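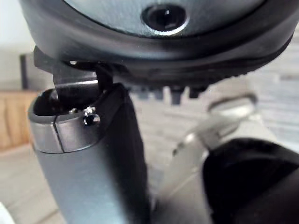

Report on the second half-year of the Vuvura adult bookkeeping course, 20th October

The grant paid for two evening groups, one at Plinell and one at Lestonitz. Both are now running. We enrolled 45 learners against the places we had, and the waiting list has been moved to the spring intake.

**Teaching**

Rajitha Kanagaratnam teaches both groups. The first units, on invoices and bank reconciliation, took longer than planned because many learners had never kept a ledger on paper. We dropped the unit on import duties to make room. Sales tax stays in, and the Lestonitz group has asked for an extra session on it before the year-end unit.

**Materials**

The workbook has been rewritten and is with the printer, Kyriakidis. The practice accounts follow one made-up metal shop from its opening balance to its first tax return. Learners found the old chapter on fixed assets dry, so the new one is built around equipment a small shop might buy. The depreciation exercise uses a gripper with a dark, rounded housing and a blue ring along one side, entered as one asset, with its fingers entered separately as replaceable parts. Lefteris Tsoukalas checked the answer key and found two errors in the disposal entries. Both are fixed.

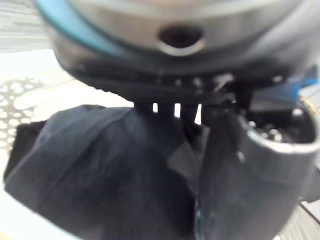

**Budget**

Printing came in $700 over the estimate. We covered this from the travel line, which was underspent after the Plinell group moved to a room closer to the bus station. No other line has changed, and we are not asking for more money.

**Next steps**

- Hand out workbooks to both groups in November
- Hold the extra sales tax session at Lestonitz
- Send you the attendance sheets once Rajitha has signed them

We still need your approval of the revised unit list before the spring intake opens.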